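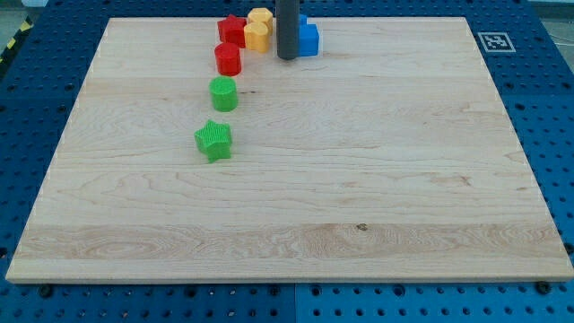
The Borrowed Playroom

How a toy library in Grikness got me to stop buying things and (mostly) enjoy it

8/30/19

My daughter was in the middle of a marble run phase when I first walked into the toy library, and I'd like to say I went in with some grand idea about waste or community. I went in to get out of the sleet. It was February, the bus to Tultov had just pulled away without us, and there was a lit-up window with a wooden crane in it. She saw the crane. That was the end of the discussion.

We stayed until they turned the lights off. We left with a marble run in a zippered canvas bag, a laminated list of what was supposed to be in it, and a library card with her name on it in purple marker, which she slept with for most of a week.

If you've never come across a toy library, it works just the way you'd hope. You pay a yearly fee (ours is on a sliding scale, and you slide yourself, no one asks for papers), you pick out toys, you take them home, and three weeks later you bring them back and get different ones. There are puzzles and train tracks and dollhouses and those ride-on things with the squeaky wheels. There's a shelf of stuff for babies that gets washed so often the paint is going. There's a whole closet of costumes, and I've been told to stay out of it before a holiday weekend if I value my elbows.

The Grikness one has 600 toys on the shelves and 13 more that live in the back, too big to put out, and you have to reserve those. The inflatable castle is one. So is the puppet theater, a beast of a thing with real curtains, and we have had it twice, and both times I've eaten dinner standing up because there was no way to get to the chairs.

I grew up in a house where toys were bought at birthdays and Christmas and then stayed forever. My mother still has a cupboard of them. I always figured that was the natural way, that a toy came into your life and sort of aged alongside you until somebody's basement flooded. So the idea of giving one back bothered me more than it bothered my kid. I kept picturing the tears. I had a speech ready, about sharing and how the marble run was going to visit some other family, and I practiced it in the car.

She handed the bag over the counter like a person returning a rental tux and went straight for the pirate ship.

I've thought about that a lot since. I had been so sure that kids get attached to everything, and some things, yes, God help you if you leave the rabbit at a rest stop. But most toys have a run. They come in the door and for ten days they're the only thing in the world, and after that they're on the floor of the hall where you step on them. The three-week loan catches the good part and skips the hall.

Not every toy behaves, of course. We borrowed a talking farm in March and I counted the hours. It mooed in the bag. It mooed in the trunk of the car on the way back, going over the railroad tracks, and a man at the crosswalk turned his head. And there was the week of the drum, about which my downstairs neighbor and I have agreed not to speak.

Then there are the missing pieces! This is the thing every parent asks me first, and I asked it too. What happens when you lose part of it? Because you will. You check the list against what's in the bag, you find you're short one cow or one length of track, and you go through the couch cushions with a flashlight feeling like a criminal. At our library the rule is that you tell them. You write what's missing on a slip, you put the slip in the bag, and if it shows up later you drop it in the jar by the door. The jar is my favorite thing in the building. It has doll shoes and puzzle edges and a tiny plastic saucepan, and now and then someone from the desk tips it all out on a tray and matches it back up with what it came from. I've seen grown adults hang around for this. I have been one of them.

What they don't do is fine you for it, and I wondered how on earth that works out. The woman at the desk told me they tried it early on, a small charge per piece, and all that happened was that people got embarrassed and quit coming. The families who could least afford the charge went first. So they dropped it, and the bags started coming back again, a little lighter maybe, but back.

Money is the part where I expected the whole thing to look shakier than it does. The place gets a bit from the city, a bit from the yearly fees, and a good deal from one big sale in the fall, when they sell off the donations they can't use. Last year almost 700 people came through the door for that. I was in line behind a grandfather who bought nothing except wooden train cars, a full grocery bag of them, and he was so pleased with himself that he showed them to everybody in line one by one. Olszewski, the hardware store on the corner, gives them screws and glue and sandpaper at cost, and lets them have whatever paint got mixed in the wrong color. That explains the dollhouse. It's a shade I can only call dental.

Repairs happen on Saturday mornings at the long table in the rear, and you're welcome to sit down and help if you can stand being corrected by a nine-year-old. I learned how to reglue a puzzle knob there. I learned that the ride-on cars all squeak from the same spot and that a dab of candle wax will shut them up for a month. I also learned I should not be trusted with doll hair.

I did ask what gets borrowed most, expecting something with batteries. No. At ours it's Jaltar, a board game with a cloth map and little wooden goats, and there's a waiting list for it that goes over onto a second sheet of paper. You're trying to get your goats across the mountains before the snow comes, and the other players can move the snow. It's vicious. My daughter beat me at it four nights in a row and then explained to me, kindly, where I'd gone wrong. We have had our name down for another turn since June.

After that come the train sets, then the plain building stuff, the blocks and planks and things that click together. I was a bit surprised by that last one, I guess because blocks are so cheap to come by and every house I know has some. But a parent I got talking to at the returns shelf said she borrows them for the amount. She has a small box at home. Once in a while she wants enough to cover the living room, and then she wants them gone. I went home and thought about the number of things in my apartment that I only need a lot of, for a little while. Folding chairs. Baking pans. Suitcases.

It's changed how I shop, and I didn't see that coming. I used to buy a toy the way you buy a coffee, a little treat to get us both through a bad afternoon, and it would be forgotten before we'd had our baths. Now when she spots something in a store I say, "let's see if they have it," and about half the time she's lost interest before we get there. The other half, they have it, or they have something near enough. She did get a bike for her birthday, bought and paid for, hers to keep. I'm not a monk about it. The rabbit is also hers to keep, obviously, and the purple-marker card.

There's a downside or two, and I'd feel like a salesman if I left them out. You have to remember the due date, and I'm bad at that. The hours are odd, with a long gap in the middle of the day when everybody I know with a toddler would like somewhere to be. And relatives don't get it. My mother thinks I've fallen on hard times. She asked me over the phone, in the voice she uses for illnesses, whether we were "having to borrow," and two days later a parcel arrived with a teddy bear in it the size of a laundry hamper. We kept it. Where would you even return such a thing? It sits in the chair nobody likes.

But I think of the crane in the window. We finally took it home in July, after my daughter had walked past it all spring, saving it up in some way that made sense to her. It's a heavy old thing with a crank and a string and a hook on the end. She spent the first evening lifting socks. The second evening she lifted spoons out of the drying rack and dropped them in the sink. She moved on to my keys, then a sandwich. By the end of the loan there was hardly anything under a pound in our kitchen that hadn't been up in the air.

When we brought it back, a little boy was standing by the counter in rain boots, and he saw the bag, and he knew what was in it from the shape. He didn't ask. He just put both arms out.

She gave it to him and told him to watch the crank, it sticks.

We came home with a stack of jigsaw puzzles and a xylophone. The xylophone is due back on Tuesday and I've got it written on the fridge, twice.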